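Rechercher sur le site OK

Notes de l'intervenant : ranger et fleurir un petit espace blanc
Atelier Binholm, 25 février 2022

Commencer par les surfaces. Dans le projet Vavska, tout est peint en blanc et les angles se perdent vite. Demander à la salle où chacun poserait un bouquet. Laisser venir les réponses, puis passer à la suite.
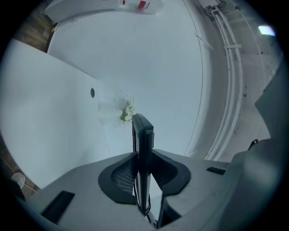 p. 19

Fleurs blanches, feuilles vertes, dans l'angle où le panneau rejoint la surface courbe. Insister sur le feuillage : blanc sur blanc, c'est le vert qu'on repère. Signaler aussi le petit trou rond et sombre du panneau.

Rappeler le budget de Hetitz, 235 euros, fleurs comprises. Garder 30 minutes pour l'exercice de placement. Les questions sur l'entretien viennent après.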